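The Summer Bed, Start to Finish

Gallery: Home and Rooms
14 pictures, captions by me

Every year when the heat gets going I strip the big bed down, put the mats on, and use the whole thing as a folding table for whatever came out of the closet. It takes most of a Sunday and I love it way more than I should. I put a few of these up last year and got more messages about the bed mat than about anything else on this site (more than the tomato shelves! more than the hallway!), so this time I took pictures all the way through.

The bedroom is the back one in our place on Ondale Street, the one with the glass door and all the daylight. If you've been following along since the kitchen gallery, you already know how small everything is. Click any picture to see it bigger. Captions are underneath where I remembered to write them.

1. Before
Winter bedding still on. I left it too long this year and we had two truly miserable nights before I gave in and dragged the mats out from behind the wardrobe.

2. The pile
Quilt, second quilt, the fuzzy blanket, and a throw I had forgotten we owned. The fuzzy blanket goes to the big machines at the Atdale laundromat, where the large drum takes 90 minutes and eats quarters like popcorn. Bring a book.

3. Unrolling
My favorite part. The tile mat is rolled up like a rug all winter and it makes a wonderful clattery sound when it goes down, like somebody pouring out a box of dominoes. The cat leaves the room every single time and then comes back to sit on it.

4. Close-up of the little tiles
For everyone who asked: the pieces are small rectangles strung together in a grid, so the mat bends over the edge of the mattress without cracking. The listing I bought it from said 2000 tiles. I have not checked and I'm not going to. It's heavy, much heavier than you'd guess from the pictures, and you want two people for a big bed or you'll be saying things you regret to a floor covering.

5. Wiping down
Warm water, a rag wrung out until it's barely damp, and go with the rows. No soap. I used soap the first summer and it left a film that made the whole mat feel tacky for weeks. Let it air out with the door open before anybody lies on it.

6. The border
Pink with blue and pink flowers. I wasn't sure about it when it arrived, and my plan was to unpick it and sew on something plain. That was four summers ago. Now I'd miss it.

7. Second mat, up at the head
This one is woven straw, light brown, much softer than the tiles. I put it where the pillows go because the tile mat pulls my hair (if you have long hair you will find this out on night one). The two don't match at all and I've stopped trying to make them.

8. The cabinet cover
Lots of love for this one last time, so it gets its own picture. White cloth, small dark embroidered flowers, hangs down over the tall white cabinet beside the bed. It was a flea market find, from the table at the far end with the Tănase sign, where everything is in banana boxes and you have to dig. It came out of the box gray. Two long soaks and a day in the sun and look at it!

9. Closet, emptied
I'm a little embarrassed by this one but fair is fair. Everything light goes on the bed to be folded, everything heavy goes into the two Skatik storage bags that live on top of the wardrobe. The bags were a gift and I was snooty about them and I was wrong. The zippers have held up to me kneeling on them.

10. Folding, round one
The mustard yellow stuff always ends up on the bed first because I can find it. I went through a serious mustard phase, as you can tell. My trick on the mat is to lay each piece right at the near edge, pull up the middle, give it a shake, and let it drop flat again before making the first fold. On a sheet the cloth drags and bunches up under your hands. On the tiles it slides, so you can straighten a whole sleeve or leg with one little tug from the corner.

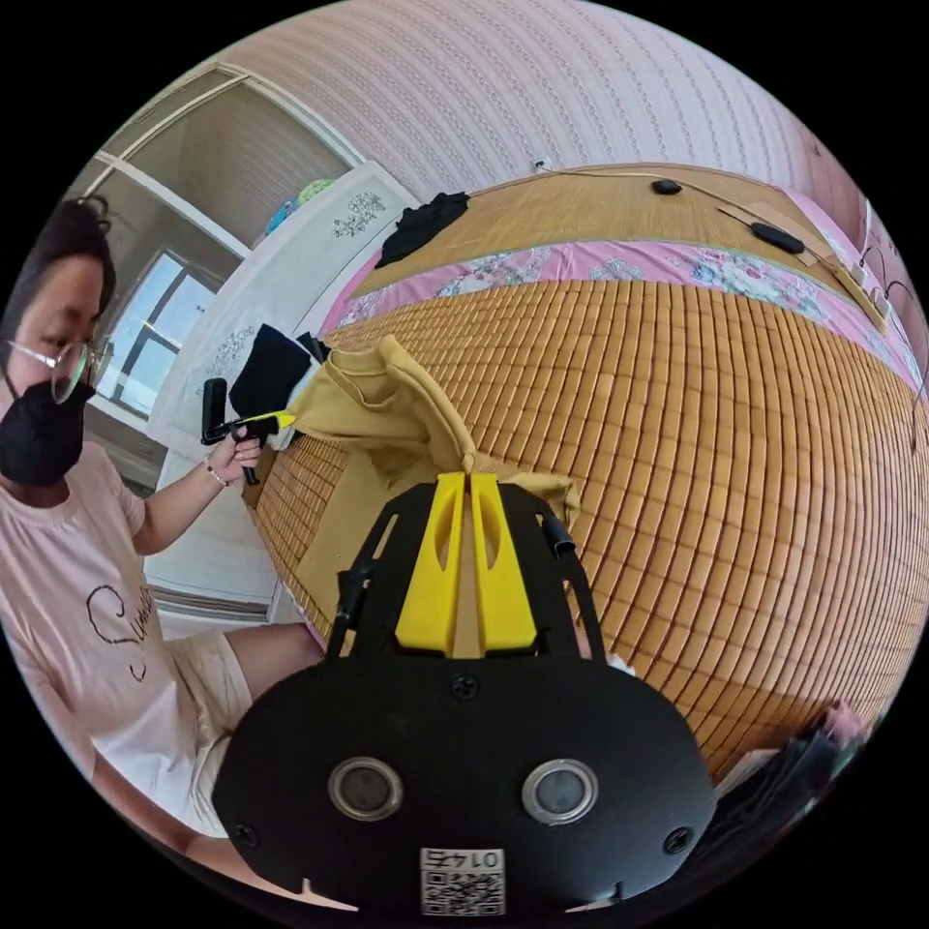
The black things are the opposite problem. Every bit of lint in the house finds them, and by the middle of the afternoon I can't tell one from another, so I fold those last and stand them up on their edges by the cabinet until I know which drawer they're going in. Standing them up works so much better than stacking. A stack falls over the first time you want the thing on the bottom, and there goes your Sunday.

I fold in thirds the long way, then in half, then in half again if it's thick enough to stay put. Thin summer fabric won't hold the last fold, so I roll it. I know there are people with very strong feelings about rolling and I've heard from several of you!

11. The drawers
Before and after in one picture, left drawer and right drawer. The dividers are cut from shoe boxes. I've looked at the nice ones, which are lovely, and then I remember I have shoe boxes.

12. What didn't make it
One bag for the donation bin and one for rags. I was tough this year. Two dresses went that I hadn't worn since the old apartment, and a cardigan that had been waiting for a button the entire time we've lived on Ondale.

13. Window, late afternoon
No housework in this one, I just like the light. White window frames, white curtains that I still need to hem. They're held up with pins along the bottom. You can't tell unless you walk past barefoot.

14. Done
Mats on, thin cotton cover folded at the foot, fan in the corner. First night on the mat is always a bit of a shock and then I sleep like a rock until September.

A few answers, to save some emailing

The tile mat is for a full-size bed. Measure yours across the top of the mattress and go a little smaller. If it hangs too far over the side, the weight pulls it crooked every time someone sits down.

I paid 400 for both mats together with shipping, which made me gulp, but that was several summers ago and they look the same as the day they came. I've seen a single tile mat at about 700 since then, so shop around and maybe wait for the end of the season.

Yes, it leaves a grid on your legs if you wear shorts. It fades by breakfast.

The paint on the cabinet is plain white satin from the hardware store, two coats, sanded in between. The wall color is whatever was there when we moved in and I wish I knew the name.

Next gallery will be the balcony, if the beans ever decide to climb. Older galleries are in the menu on the left, and the kitchen one has been fixed so the pictures load again. Thank you to everyone who wrote in about that!

Back to Home and Rooms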